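Fixing a Gripper That Won't Let Go of Snack Wrappers

Posted February 20, 2026, in Arm Troubleshooting

The symptom: your arm picks up a packet, carries it to the drop spot, opens its fingers like a polite guest, and the packet stays put. It's stuck to one finger. The arm, which believes the job is done, swings back for the next packet with the first one flapping along behind it. Sooner or later it either jams something or tries to put two packets where one should go.

We hit this on the Ploltar bench arm running a tidy-up routine with wrapped snacks, and I lost a good part of June to it before finding out it was three small faults wearing one coat. These steps are in the order I wish I'd tried them. The order I did try them in started with replacing the gripper motor, which was fine.

Before you start

You'll need a hex key set, isopropyl alcohol, a lint-free cloth, the Fernis control software (any version that lets you see the raw finger position), and a handful of packets you don't plan to eat. Use the ones that cause the trouble. A foam block will behave beautifully and teach you nothing.

Hit the emergency stop and check that it works. Do this before your hand goes anywhere near the fingers. A gripper that is slow to release is also a gripper that may release late, with your thumb standing where the packet used to be. If the stop button lives on the far side of the table, move it to your side now. I'll wait.

Step 1. Find out whether the fingers are opening

Power up, put the arm in manual mode, and command the gripper fully open with nothing in it. Read the finger position in the Fernis window. Ours should have read 600 at full open. It read 374, and the software reported "Open: OK" in a cheerful shade of green.

The cause was the tolerance setting. Someone had widened it to stop a nuisance alarm, and the alarm had been trying to tell us something. The someone was me. Set the tolerance back to its default, run the open command again, and see whether you now get a fault. If you do, good. A fault you can see is cheaper than one you can't.

If your reading matches the full-open value in your manual, skip to Step 3.

Step 2. Clear the finger travel

With the power off, move each finger by hand if your gripper allows it. You're feeling for a spot where it drags. Check these places:

The cable where it leaves the gripper body. If it's pulled tight at any wrist angle, it can tug on the housing. Leave a loose loop and re-tie it.
The guide slots. Crumbs get in there. Crumbs get in everywhere, and if you work with cake you'll be finding them for the life of the machine.
The finger screws. Overtightened screws can bind the linkage. Back them off, then snug them down to the torque in the manual. "Until it feels right" is not a torque, though I have used it as one for years.

Power up and command open again. We got the full 600 after moving the cable and clearing the slots.

Step 3. Deal with static and grease

Now run the actual job, slowly, with one packet, and keep a hand on the stop.

Plastic film is light, it builds up a charge, and it loves a rubber finger pad. The crimped ends are the worst because there's a flap to cling with and hardly any weight below it. If the fingers open all the way and the packet still hangs from one of them, this is your fault. Your machine's fault, I mean.
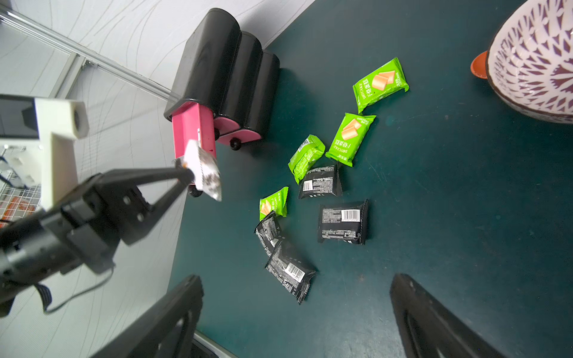

Wipe both pads with alcohol and let them dry completely before you power anything up. Don't soak them. If the pads have gone shiny, replace them. We switched to the textured pads from Galanis and most of the clinging went away the same afternoon. Check too that the gripper body is grounded to the arm the way your manual shows. Ours had a ground lead, neatly coiled, attached at one end.

Step 4. Change the release move

The stock routine opens the fingers and lifts straight up. That works for a block. For a wrapper, it's an invitation to come along for the ride. Edit the release so that it does this:

Lower until the packet is touching the bottom of the drawer or bin.
Open fully.
Pause.
Slide sideways 12 millimeters so the finger peels away from the film.
Lift slowly.

Run the sideways slide with the drawer empty first. If the finger is close to the drawer wall, slide the other way or shorten the move. I sent a finger into the wall at working speed and bought another finger.

Pay attention to where the packet is held as well. A pinch near one end leaves the rest dangling, and the dangling part catches on the drawer lip before the fingers ever open. If you see that happening, move the grasp point toward the middle of the packet. With a pile of overlapping wrappers that isn't always possible, in which case raise the approach height so the loose end clears the lip before it comes down.

Step 5. Make the arm check its own work

After the lift, have the fingers close and read the position again. Empty fingers should close all the way. If they stop short, something is still in there. Thin film may be too thin to register this way, so if you have a wrist camera, use it as a second check before the arm leaves for the next pick.

Allow 2 retries, then stop and raise an alarm. Don't let it retry forever. The Lallach script we started from had no limit, and I came back from lunch to find the arm still waving the same packet over the same drawer, with every attempt logged as a success.

Step 6. Test it properly

Run the job with the whole mix of packets, including the small ones, the folded ones and whichever one has a label curling off the back. Start at low speed. Only go back to working speed after a full clean run, and leave the tolerance alone this time.

If it still sticks

Check the pads for leftover adhesive from labels. Check that the pads are on the right way around, textured side in. If the finger position drifts lower during a long session, the gripper is probably getting hot, so let it cool and see if the number recovers. If it doesn't, you may need that motor after all. I have a spare.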